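**Holleck publishes handling rules for two-arm packing cells**

Saturday, March 10, 2018 - Holleck has released the first edition of its good-practice rules for small two-arm cells that pack retail goods into bags. The document runs to 75 clauses and applies to tabletop cells with fixed arm bases. Mobile units and conveyor-fed lines are excluded.

The rules were drafted with Pasetik and Foley, which supplied records from their own test benches. The drafting group reviewed 3,336 packing cycles and logged 605 stops. Of these, 136 were traced to cables catching on an arm or on the goods, the largest single cause in the set.

Cable routing therefore gets the longest section. Wrist camera cables must be fastened to the arm at two points or more, and any slack loop has to stay clear of the bag opening through the full range of the wrist. Exposed wiring at a base joint is permitted on a test bench but not on a cell in daily production.

A second section deals with shared grips. When one arm holds a handle and the other works at the mouth of the bag, the holding arm may not move until the other gripper has cleared the rim. Pull force on a handle must be limited in the controller, with a separate value stored for each bag type. Soft packets are to be held near one end and released only below the rim.

Goods waiting to be packed should lie within reach of at least one arm without crossing the other arm's base. Organizers and trays go at the back of the table. Each cell must have at least one camera view that shows both grippers at the same time - a wrist view alone does not meet the rule.

Prekia will offer conformity checks against the document. Existing cells have until November to comply, and new cells are covered from the date of first use. Comments on the first edition can be sent to Holleck in writing and will be considered for the second. 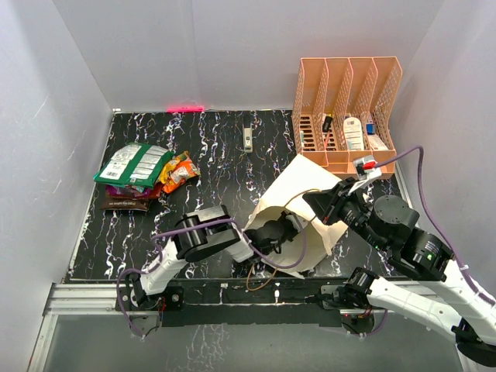
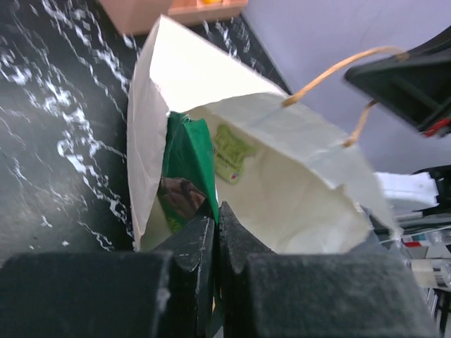
*Two-arm bag packing, with one gripper at the paper or cord handle: workspace view (first) and wrist camera view (second).*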